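4.2 Seams as landmarks in thin cloth

Thin cloth is wonderful material for a study of folding, and it is also the hardest thing our folders worked with. A towel keeps most of its shape when you lift it by a corner. A light garment gives up its shape at once, and the person holding it has to find it again by looking and feeling. We wanted to know what people look for, and the answer surprised us – they look for stitching long before they look for corners.

We went through 1,000 folds from the Flultberg sessions, all of them done with light, unlined pieces, and marked the first feature each folder reached for. Kabbaj had expected the hem to win easily. It did well, but short rows of stitching on cuffs, pockets and plackets were chosen again and again, even when a long hem lay closer to the hand. El-Sayed noticed the same habit in the Vondalo set, where the folders were older and had mostly learned at home.

The reason becomes clear when one looks at such cloth up close (Figure 3). Plain areas bunch and crease in ways that say little about which part of the garment they belong to. A stitched panel is different. Its rows of stitches run along and down the cloth, so even when the panel is folded over, the lines still show how it is turned. The hem helps too, although in thin fabric it tends to curl.
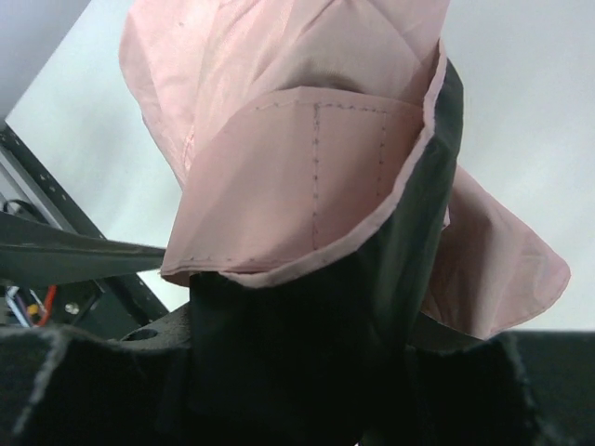 Figure 3. Light pink fabric with a folded panel. Small dark stitches run in a row along the panel's upper edge, with vertical lines below; the loose flap to the right has a slightly curled hem.

4.3 Edges that fray

Frayed edges came up in 13 of our interviews, and folders had strong feelings about them! Most said they avoid pinching a raw border and move their grip inward to the nearest line of thread. We find this delightful, as it ties the care of a garment directly to the way it is folded.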